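Packing the small bag

I had a two-night trip to Jamden in April and decided to take only my backpack. No suitcase, no second bag on the shoulder. The bus leaves from the Kongate stop and it fills up, so anything that doesn't fit between my feet is a problem.

Lay the bag down flat

I used to pack with the bag standing up on a chair, and it fell over every time. Now it goes down flat on a table before anything else happens. I check the pockets first - last time I found a receipt from El Idrissi and 62 cents. 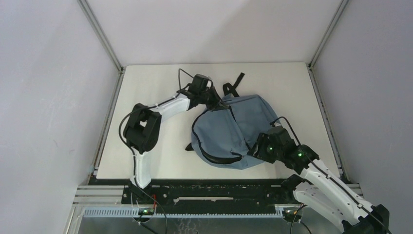

What went in

Clothes first, rolled: 2 shirts, 3 pairs of socks, underwear, one sweater. Then the charger and the toothbrush bag. The book went in last so I could get it out on the bus. Shoes I wore.

I left out the umbrella and regretted it on Tuesday.

What I'd change

The sweater took up too much room. Next time I'll wear it, even if the bus is warm. I also want a smaller towel - the one I own is fine at home but it's half the bag. The place in Jamden had towels anyway, so I carried mine there and back without unrolling it.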